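Thu 7 May

Weight loss from stored bottles, continued

Picking up from the Clunedstead set. The question is still whether conductivity drift in the stored reference water comes from evaporation through the closure or from something leaching out of the plastic. Last entry left it open. Weighed everything again this morning before the room warmed up.

Setup unchanged. 500 mL bottles, filled to the shoulder, capped by hand, stored upright on the lower shelf. Half of them have the foam liner, the other half have the plain molded seal with no liner. Labels go on before the tare weight. I got this wrong in the first batch, and those numbers are struck out in the back of the book. Do not copy them forward.

Balance

The Kustis balance was slow to settle. Releveled it and ran the check weight, then ran it again with the draft door shut. Second reading agreed with the certificate, first did not. The vent over that bench is the likely cause. Taped a card across the louver for the duration and took it down after. If anyone gets a drifting last digit, look at the vent before calling Tundbridge for service.

Wiped the outside of each bottle with a dry lint-free cloth and let it stand 2 minutes on the bench before weighing. Skipping the stand gives a reading that creeps. Static, I think, as it is worse on dry days and worse on the bottles with the glossy label.

Results so far

Lined closures: loss is small and follows a straight line against time. No bottle in the lined group is out of family.

Unlined closures: losses are larger and scattered. The worst bottle has lost several times what the best one has. That spread looks like a fit problem. If water were going through the wall, all the bottles would show it to the same degree, as they came out of one carton.

Conductivity rises with weight loss in the unlined group, in the direction and by the size expected if only water is leaving. Worked it through by hand for the worst bottle and the concentration effect covers the whole rise within the meter's repeatability. There is nothing left over to assign to leaching. For the lined group the rise is too small to say anything.

Leaching is therefore not ruled out, only not needed. A blank filled with deionized water would be a better test and should have been in the plan from the start. Added below.

Closure torque

Hand tightening is the obvious weak point. Pulled the closures on a spare set with the dial torque tool and wrote down release values. These are wide for the unlined type. They also fall off with storage, which agrees with the thread relaxing under load. The Sveinbjörnsson procedure calls for retightening after the first day and I had treated that as optional. It should be followed as written.

Note that release torque is not application torque. The old sheet mixes the two in one column. Split them when it is typed up.

Warm storage

One tray went into the oven at 60 °C to speed things up. Not sure this is a fair comparison. The closure and the bottle neck are different plastics and will not expand by the same amount, so the seal in the oven may not be the seal on the shelf. Keep these results in a separate table. Do not fit both sets to one line.

One oven bottle had droplets under the shoulder and on the threads when the closure was removed. It was filled higher than the rest. Excluded, reason noted on the sheet.

Oven door log shows the door was opened twice during the run by someone using the upper rack. Temperature recovered both times. Please use the small oven until this finishes.

Duration

Planned run is 180 days, which takes the last weighing into September. The trend in the lined group is slow enough that an earlier stop would leave the slope poorly known. Weigh weekly for the first stretch, then monthly. Same time of day if possible, before the heating or the sun gets to the bench.

Room humidity goes in the log with each weighing. The gauge by the door and the one by the sink do not agree. Use the one by the door, as it is nearer the shelf, and put the other in brackets.

Spares

Unlined tops are running low. The replacements on order from Tundbridge have the liner already fitted, so set aside enough of the old type to finish the run. Keep colors sorted: mixed tops have made the shelf log harder to read than it needs to be. Green plastic top over the light wood table:

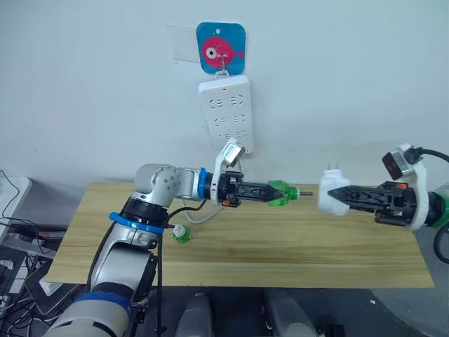 To do

Fill deionized blanks, lined and unlined, same carton.
Retighten the new set after the first day and log it.
Split the torque column.
Ask whether the bench vent can be closed during weighing.
Move the struck-out batch off the lower shelf.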